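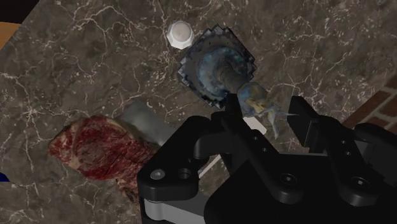

Batch 4 of the Povero scagliola went down this morning. Gypsum from the Brevier sack, hide glue at the weaker strength, lampblack and a little raw umber for the body colour. Corrado Fabbri wants a grey-brown ground for the two hall tables and he wants the veins fine. My first three samples all had veins like rope, too even and all heading the same way. What we're after is the dark marble of the countertop, where the thin white and pale grey lines branch off in any direction and bunch up bright in one part of the slab.

Mix for one sample tile: 400 g gypsum, 20 g dry pigment, glue water added until it kneads like stiff bread dough. Raphaël Bailly says he goes wetter in winter. I tried his way on half of tile 3 and it slumped at the corners, so I'm staying stiff for now.

Veins: silk threads soaked in white mix, laid across the bed and pulled out after the dark dough is pressed around them. Old silk from the Longo reel snapped four times. The newer stuff held. Cut the threads to different lengths before soaking, otherwise they all end at the same place and it looks like a comb. For the pale grey I added a pinch of lampblack to the white and used cotton, which leaves a softer edge.

Tile 4 was sliced at 2:30 and looks closer. Colour is a bit cold. More umber next time, no more black.

Drying: 336 hours on the rack before any polishing. Tile 2 came off early and the stone dragged grey slurry into every white line. Can't be rescued, keep it for testing oil.

Polishing order as before, coarse stone, fill pinholes with thin glue mix, finer stone, fill again. Two fills isn't enough on tile 1. Pinholes still catch the light near the long edge.

To do
- reorder gypsum from Fatari, quote 717
- wash the glue pot properly, it smells
- ask Corrado if the table edges are square or rounded, the drawing shows both
- label the rack, whoever moved tile 3 please move it back

Workshop > Notebooks > Plaster and stone finishes

2 comments | 5 shares

Back to top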